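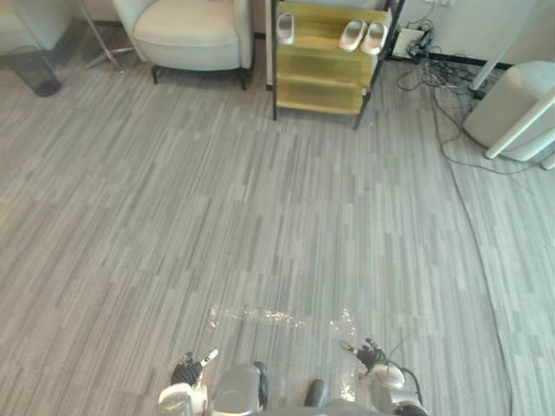
Project Report 2 -- Fault investigation, right hand dropout during floor cleanup task
Team Flundik
Submitted for the robotics capstone, March

1. Summary

During floor cleanup runs our humanoid lost its right hand partway through the task. Arm still moved, fingers didn't. No error on the operator screen. We ended up with two separate problems stacked on top of each other: a connector at the right wrist that opened up when the hand was low to the floor, and our own software which kept reporting the last good finger position as if it was live. The second one is worse in our opinion and it's our fault.

2. Task

Robot lowers itself, both hands just above the carpet, fingers forward. Finds a patch of small shiny debris and gathers it toward the middle with both hands. Pickup is a later stage and not covered in this report. Carpet is grey with a striped pattern like wood planks. We picked it on purpose after the first term, when everything was done on a plain mat and the marker said it was too easy.

Control stack is Skondell (our name for the planner plus hand driver). Hand commands go over a cable down the outside of each forearm. Logging through Tamayo, the shared logger from last year's group, which we modified a bit. See section 5.

3. What happened

First dropout was in the late afternoon, towards the end of a long session. Left hand closing normally, right hand stopped with fingers half curled. The arm kept following the sweep path so the hand got dragged across the carpet like a rake. Fingertips pressed down harder than they should because the planner beleived they were lifted. The operator noticed by ear, the motor sound changed on one side. Hit the stop. Arm froze where it was.

Restarted, hand came back straight away, we wrote it off as a glitch and kept going. We shouldn't have. Second dropout came in the next run and this time the right hand carried on toward the furniture end of the room before anyone stopped it. No damage, no injury, but one of us was crouched fairly close fixing the debris patch between sweeps. That's a near miss and was reported to the lab supervisor the same evening.

4. Finding the hardware fault

Things we tried, in order:

Swapped the hand driver boards left to right. Fault stayed on the right side. So not the board.

Ran the right hand at bench height, arm out straight. 4000 open/close cycles overnight, zero dropouts. This threw us off for a couple of days because it looked like the hand was fine.

Ran it again in the actual low pose. Dropped out in roughly 12 minutes. Wrist pitched down, cable pulled tight round the outside of the wrist, connector taking the load sideways. Wiggling it by hand with the arm powered off and a meter across the pins showed the data line opening.

Cause: cable cut too short when we rerouted it in January. It was measured with the arm hanging at the side. Nobody checked it at full reach to the floor. The left cable was done on a different day and has more slack, which is why only one side failed.

5. Finding the software fault

Driver has a timeout on hand feedback, but the timeout only wrote a line to Tamayo and then returned the cached finger angles. Was put in during early testing so the planner wouldn't crash on a single missed packet. Never taken out. So planner saw a healthy hand, screen showed green, log had hundreds of warning lines that no one was reading live.

Also the log timestamps on the warnings were off compared to the arm log, becuase our modified version buffered them. Took ages to line up.

6. Fixes

Right cable remade longer, with a clamp on the forearm so the connector takes no pull. Same clamp added on the left even though it hadn't failed.

Cached angles removed. Missed feedback past the timeout now stops both arms and turns the screen red with a message. Single missed packets are still tolerated.

New lab rule: nobody inside arm's reach unless the arms are powered down, including for resetting the debris. Slows us down a fair bit. Floor cables to be kept out of the sweep area too -- the planner doesn't know about them yet.

Any unexplained dropout ends the session until there's a cause written down.

7. Retest

Low pose, full sweeps, 2 sessions. No dropouts. We then unplugged the right hand on purpose mid-sweep and the arms stopped every time we tried it. Not tested: partial faults where the feedback is wrong but still arriving. We don't have a good way to fake that yet.

8. Still to do

Contact limit on the fingertips so a dead hand can't be pushed into the floor even if everything else fails. Merge the logging fix back to Plalier (shared repo) so next year's group doesn't inherit it. Wiring drawing needs updating, current one still shows the old cable route.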